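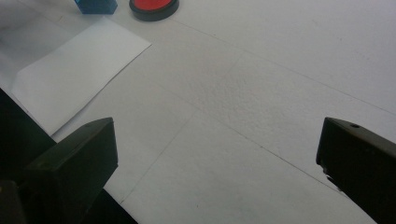 Paper is made of tiny plant threads called fibers, pressed together into a thin, flat layer. Most of the fibers in the paper you use come from trees. Each one is much too small to pick out when you hold a page at arm's length. A big white work surface like the one in the picture looks plain at first, but look at it for a while and it seems a little grainy, with soft gray patches and thin gray lines running across it. White things are hardly ever the same white all over. Light falls on them unevenly, and every small bump and crease makes a bit of shadow.

What is inside a tree?

Wood is mostly fibers, and they are stuck to each other by a natural glue called lignin. Lignin helps a tree stand up straight in the wind. It also makes some kinds of paper turn yellow. If you leave a newspaper on a sunny windowsill for a few weeks, the side facing the sun will go darker. Lignin is still in there, and it changes color in light and air.

From wood to pulp

At a paper mill, the bark comes off first. The logs are cut into small chips. Some mills grind the wood, and others cook the chips in big tanks with chemicals until the lignin lets go of the fibers. What comes out is called pulp. It is brown and soft and looks something like wet oatmeal.

Brown paper bags are made from pulp that stays brown. For writing paper, the pulp is washed and bleached until it is white. Mills often mix in white minerals too, such as chalk or a clay called kaolin. The minerals fill the gaps between the fibers, so the page is smoother and the other side does not show through as much.

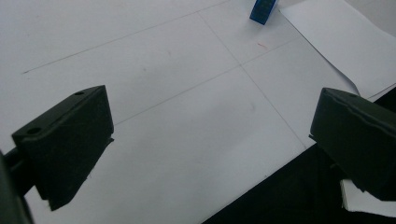
After that, the pulp is mixed with a lot of water, far more water than pulp. The mixture is spread over a moving screen with very small holes. Water drains out through the holes and the fibers settle on top of each other in every direction, like dropped straw. Rollers squeeze the wet sheet, and then hot rollers dry it. As it dries, the fibers grip each other. This is why paper holds together without any glue between the fibers, and why it falls apart when you soak it.

Why does paper have a grain?

The screen keeps moving while the pulp lands on it, so more fibers end up pointing one way than the other. Paper people call this the grain. You can find it yourself. Take a page of newspaper and tear it from top to bottom, then tear another from side to side. One tear will be fairly straight and the other will wander.

Can old paper be used again?

Yes. It is soaked and stirred until it turns back into pulp, and the ink is cleaned off. The fibers get shorter each time, so mills often add some new ones.

Words to know

Fiber: a long, thin thread.
Lignin: the natural glue in wood.
Pulp: fibers that have been separated from wood or old paper.
Grain: the direction most of the fibers point.

Written by Hazel Hutchins. Checked by Rami Rizk.
Last updated June 27, 2020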